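Re: [bralledum-spaces] Vandness hall, temporary use

11 May 2022

On 11 May 2022 the list moderator wrote:
> Good news! Navarro has agreed to let the old
> Vandness hall for arts use, up to 112 people per
> event. Studios upstairs, shows on the ground
> floor. Please reply with support so we can send
> the names to the city.

I'll hold off on adding mine. I read the draft agreement and it runs 13 months, with Navarro free to end it early if a buyer turns up. We did this at Rastholm. Bands and painters cleaned the place out, paid for the wiring, got the neighborhood used to walking down there at night, and then the locks were changed. Has anyone asked what happens to the money people put into the building?

The 112 figure bothers me too. Is that the fire inspector's number or Navarro's? With one working exit on the canal side I have trouble believing it.

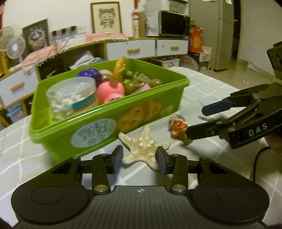

Starfish and small figurine on the grid cloth.

Then there is the rent. It's listed as 1,000 a month for each studio, and there are 13 studios. Who on this list can pay that and still buy paint? I know what "arts use" meant last time: two design offices and a coffee bar, with one noise show in May to keep the grant people happy.

I'd like to see the full agreement posted here, with the exit plan and the part about repairs. If it reads better than the draft I'll sign. Until then please leave me off the list of supporters.

A Rastholm leftover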